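House rules for robots that share a table

By the staff of Driltar Magazine
26 Mar 2023

The rule book at the Murkcombe test kitchen started as one page taped to a door. It now runs to 14 pages, and most people who work with the arms there have added a line to it at some point.

Murkcombe tests robot arms on kitchen jobs: lifting lids, moving pots, pressing buttons on appliances. The arms are ordinary industrial models. The safety standards that cover them were written mostly with factories in mind, where a machine does one task behind a fence for years. At Murkcombe the task may change twice before lunch, and a person has to reach in each time to set things up again.

The standards still apply, and the lab follows them. A risk assessment is done for each cell. Stop buttons are tested at the start of every shift. But the assessment form has no box for a glass lid, and that gap is what the house rules try to fill.

The first rule is about the work surface. Every table gets fresh paper and a taped grid before a new series of tests. Objects are placed by square, and the square is written in the log. If a run goes wrong, the next person can put the table back the way it was. Before the grid, staff set pots down by eye, and two people repeating the same test could get very different results.

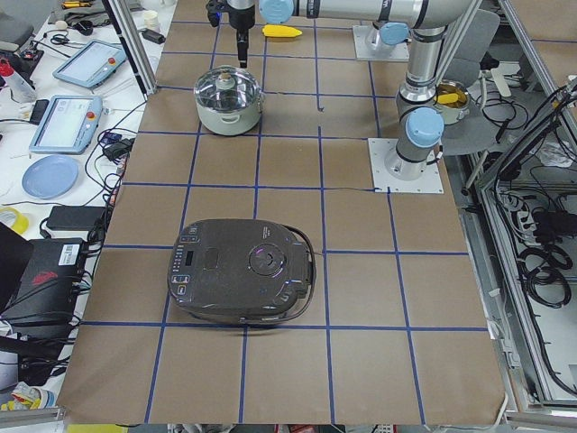
Photo: Murkcombe / Driltar Magazine

Two arms mounted at one table need more care than one. The rule here is that only one arm moves at a time unless the test plan says otherwise, and the plan has to name the squares each arm may enter. The teach pendants stay within reach of the operator, with the stop button facing up. Whoever holds a pendant does not hold anything else.

Speed is capped at 220 millimeters per second whenever a person is inside the marked floor line. That is slower than the lab is required to go. Operators asked for it after a trial at a partner site, Grukley, where the lower speed gave people time to step back and cost very little in finished runs.

Appliances that heat up have their own section. They are run empty and cold for the first 13 trials of any new program. Water comes next, and food last. Cords are supposed to be routed away from the arm's path, and this is the rule people break most. Between 2021 and the end of last year, cables were named in more incident notes than any other cause, ahead of dropped lids and bad grips.

The lab's answer was a short cable check, done by hand, with the arm powered down. The operator follows each cord from plug to device and moves anything that crosses a joint's reach.

Records are the other half of the system. Murkcombe has logged 1,125 stops, including the ones that were plainly false alarms. Herrero, the firm that audits the lab, wanted those kept. A false alarm often means an operator was unsure what the arm was about to do - and that is worth knowing before somebody gets hurt.

Not everyone likes the paperwork. Some operators say the log takes longer than the test, and on short runs they are right. A shorter form is being tried in April. It keeps the square, the speed and the reason for any stop, and drops the rest.

Grukley plans to use the same form on its own tables. The two sites will compare notes once both have a full month of entries.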